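Home » Interviews » Gunnel Holmgren on Flying the Magesa Where the Phone Signal Gives Up

Gunnel Holmgren on Flying the Magesa Where the Phone Signal Gives Up

14 shares | 3 comments

I'd been trying to get Gunnel Holmgren on the phone since September. She runs flight testing at Clurholm, the little drone company outside Lerville, and she's hard to catch because she is nearly always standing in a field somewhere. We finally talked at seven in the morning, her with coffee, me with a lot of questions about the Magesa, their fixed-wing survey drone.
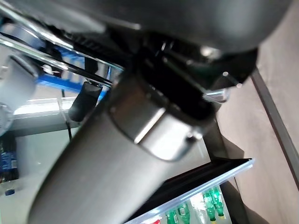
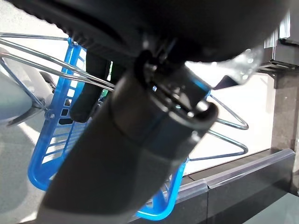 First thing I wanted to know was why fixed wing. Everybody I meet at fly-ins wants to show me a quadcopter with a nicer camera than last year's.

"Quads are great, I own one," she said. "But our first customer was a county with a lot of ditches. They wanted to know which ones were blocked after a storm. You do that with a quad and you spend the whole day swapping batteries."

The Magesa stays up for as long as 4 hours on a calm day and can carry up to 80 miles' worth of survey lines in a single flight plan. Gunnel was quick to tell me that a calm day is rare around Lerville. (I've been there once, for a club meet, and lost a hat.) With a real wind she plans for a lot less and doesn't feel bad about it.

So what goes wrong? I always ask this one, and most companies change the subject. She laughed and went straight to landings.

"Takeoff is easy, you throw it or you put it on the rail. Landing is where I get gray hair. We land on the belly, in grass, and what the map calls grass can be anything. Stubble. Rocks. One time a sprinkler head. I had a beautiful approach, perfect glide slope, and then this awful crunch."

They changed the belly skid after that. It's a separate part now, held on with two screws, and you can swap it in the field with your gloves on. She sounded prouder of that skid than of the autopilot!

I asked about the autopilot anyway. What I'd heard from other pilots was that the early firmware had a funny way of turning, sort of a wide lazy swing at the end of each line that ate up time and sometimes took the plane over a neighbor's fence.

"Yes, that was me," she said. "I asked for wide turns. I was scared of stalling it with a tailwind, and we didn't have a good airspeed sensor yet, so I said make them big. Then we got the better sensor and I forgot to ask for them back." A customer in Berville finally wrote in, very politely, with a map of all the places his plane had been that it didn't need to be. The next update tightened everything up.

Berville came up a lot, by the way. The farm co-op there flies two Magesas, mostly over orchards, and they've put 745 flights on the older one. Gunnel has had that airplane back in the shop for inspection and says the wings are original. The tail isn't, and she wouldn't tell me the whole story on the tail, except that there was a pickup truck involved and that it was parked at the time.

I wanted to know how she trains new people, seeing as I've watched some pretty rough first days at our own field. Her answer surprised me a little. New pilots at Clurholm don't touch the airplane in the first week. They do checklists, they fold and unfold maps, they listen to the radio, and they stand behind somebody else and call out the wind.

"They hate it," she said. "I hated it too when I learned. But after a week of calling out the wind you start to feel it on your neck before you look at the sock. Then I give them the plane."

We got onto batteries next and stayed there much too long, so I'll spare you most of it. The short version: she stores hers half charged, she writes the date on each one with a paint marker, and she will not fly a pack that has been dropped, even from knee height. "People argue with me about knee height. Fine. It's their airplane, they can argue with the ground."

What about noise? We get complaints at our club, mostly about the gas planes, but the electrics too. She told me the Magesa is quiet enough at survey height that cows don't look up, and that horses always do. They keep a list of horse properties near their regular routes and call ahead. I liked that a lot and I'm stealing it for our club newsletter.

Toward the end I asked what she's working on now, knowing I probably wouldn't get much. I got a bit! There's a new nose section in the works that lets you change cameras without redoing the balance. The one they have now is fussy, and if you swap to the heavier camera you have to slide the battery back and check it on your fingertips like a model airplane from a kit. She's flown the new nose a few times and wants a winter on it before anyone else gets one.

"I need to see it cold, and I need to see somebody put it on wrong," she said. "Somebody will. I'd like it to be me."

Her coffee was gone by then and the wind had dropped, so she wanted to go fly. I'm hoping to get up to Lerville in the spring and see the rail launch in person, and she's promised me a turn calling the wind. I'll bring a different hat.

3 comments | Leave a comment

Contact | About | Copyright, all rights reserved | Back to top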